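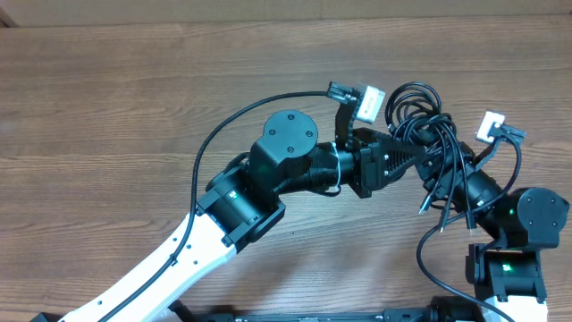
Could we please untangle what we own before we buy one more cord, came the question from the far end of the room, before the coffee was even poured. There was a good deal of laughing and a good deal of nodding, and since everyone plainly wanted to talk about it, the cable item moved to the top of the agenda.

Gemville Shared Workshop
Minutes of the May members' meeting
Room 1509, Akinola Building
Started at 6:30 p.m.

Item 1. Minutes of the April meeting

Approved with one correction: the paint shelf goes on the north wall, next to the sink, and not on the east wall. The east wall stays clear for the pegboard.

Item 2. Cables and cords (moved up from Item 5)

This took up most of the evening and was the liveliest discussion we've had in months!

The trouble is easy to state. Cables come back from a project and go into whichever bin has room. By the time anyone needs one, it has wrapped itself through everything else in the bin, and the person in a hurry pulls hard, which makes the knot smaller and tighter. Several members said they now bring their own from home. One admitted to having bought the same monitor cable twice.

Black ones are the worst of it. Orange extension cords can at least be followed by eye through a pile, but once black has been dumped in with black you can't tell which end belongs to what. The bench group asked that any system we choose deal with those first, and everyone agreed.

Method for untangling. We had a wonderful half hour on this, with a lot of waving of hands. It turned out that nearly everyone has a method and is very fond of it. What we could agree on:

Lay the bundle on a bare table, never on the floor and never in your lap.
Loosen the whole bundle before chasing any single end. Lift it, let it open up, and put it down again.
Find a plug and work backward from it, passing the plug through the loops and leaving the loops where they are.
Two people if you can. One holds the bundle open and the other draws the cable out. Talk to each other.
Stop pulling when it resists. A bent connector is no use to anyone.
Coil each cable as soon as it's free. Setting it down loose beside the bundle only starts a second bundle.

There was a friendly disagreement about the shoelace trick, meaning a gentle shake while holding one end up high. The sewing group swears by it for yarn. The electronics bench thinks it's fine for light cables and bad for anything with a heavy plug on the end, which swings. Members may shake light cables at their own discretion.

Coiling. The over-under method got the most support. The music people showed us with a long microphone cable and then threw it down the length of the room, where it landed completely straight, and there was applause. Those of us who wind around the elbow were asked to give that up. It puts a twist in the cable with every turn and the twist comes back later as a kink. Anyone who wants a lesson should come early next month, and the music people will happily go through it as often as needed.

Ties. We compared three kinds:

Hook-and-loop straps. Easy on, easy off, reusable. Clear favorite.
Plastic zip ties. Good for a cable that stays in one place for good. Bad for storage, as they have to be snipped and the snips find their way into the cable jacket.
Twist ties from bread bags. Free, and we have a drawer full. They rust and poke. Voted out, with some sadness from those who had been saving them.

The straps come from Tandano in a roll you cut to length. The bench group has had one on trial since winter and reports that it still grips well. Agreed to get more.

Labels. Every cable gets a tag near one plug, saying what kind it is and how long. Two people asked for the length to be in feet, one for feet and meters both. Feet it is, with meters welcome in smaller writing. A pack of 200 tags should see us through the first round and leave plenty for whatever turns up behind the drill press. Please write in pencil or paint pen. Regular marker rubs off on the fingers within a week, as we learned with the clamp labels.

Where they live. Much enthusiasm for hanging over binning. A cable on a hook can be seen, grabbed and put back with one hand. The plan is to hang everything longer than an arm's length on the pegboard on the east wall (hence the correction under Item 1), grouped by plug. Short ones go in the shallow drawers under the long bench, one kind to a drawer, each drawer with a sample plug taped to the front so nobody needs to read anything. That last idea came from the repair evening regulars and it was the hit of the night.

What we keep. There was some soul-searching here. Proposed and agreed: keep it if someone present can name a thing in the workshop that it fits. Unidentified power bricks go in a box marked with the month and leave after two months if unclaimed. Damaged cables are cut in half before they go into electronics recycling, so that no kind soul fishes them out again. A member made a strong plea for the old printer cables, on the grounds that they are beautifully made. One may be kept, for display.

Budget. Members approved $200 for straps, tags and hooks, all in. The pegboard itself is already paid for and leaning behind the door.

Untangling night. We'll give a whole evening to it, the week before the next meeting, and bring snacks! The two big tables will be cleared and joined. One table is for untangling and the other is for testing, coiling and tagging, with cables handed across from the first to the second. The tester asks for good light and no drinks on that side. Music by general consent. Please bring a flashlight if you own one; the space behind the metal shelves will need one.

Item 3. Pegboard

The board goes up before untangling night so that there's somewhere for the cables to go. The wall is drywall over studs, and the studs have been found and marked in blue tape. Please leave the tape where it is. Hooks will be the longer kind, with an upturned tip, after the short ones in the tool corner dropped a coil of hose on someone's foot. The lowest row starts at waist height to keep long coils off the floor. Painting the board was suggested, and yellow was very popular. Decision left to the people holding the brushes.

Item 4. Long bench

The surface has been sanded and oiled and looks terrific. Heartfelt thanks to the woodworking group. Please use a mat for soldering and for anything with feet that scratch. The power strip on the back edge will be screwed down and its cord clipped along the underside of the bench, so that it stops hanging in front of the drawers. Clips every foot or so were recommended, with a little slack at the corner.

Item 5. Neighbors

Desten, on the floor below, have offered us a set of shallow wire baskets they no longer want. Gladly accepted. Someone with a cart should go down for them this month. A request came back with the offer: could we stop rolling the band saw after 9 p.m.? Agreed, and fair enough.

Item 6. Repair evening

Another full house last time, with lamps and toasters in the lead. A lamp cord replacement takes up to 30 minutes at a relaxed pace, so the sign-up sheet will now have slots of that length. The repair group would love a few more lengths of cloth-covered cord in brown or gold. If you have any at home that's sound, bring it.

Item 7. Any other business

The kettle is descaled and tastes of kettle no longer.
Somebody's blue thermos has been on the windowsill since March.
The side door sticks in damp weather. Lift and push.
A suggestion to untangle the string drawer on the same night as the cables was met with groans, then put to a vote, and carried.

Actions

Bench group: order straps, tags and hooks.
Woodworking group: hang the pegboard.
Music people: coiling lesson ahead of the June meeting.
Repair regulars: sample plugs for the drawer fronts.
Everyone: look at home for cables borrowed from the workshop and bring them back, coiled if possible, uncoiled if not.

Closed at 8:40 p.m.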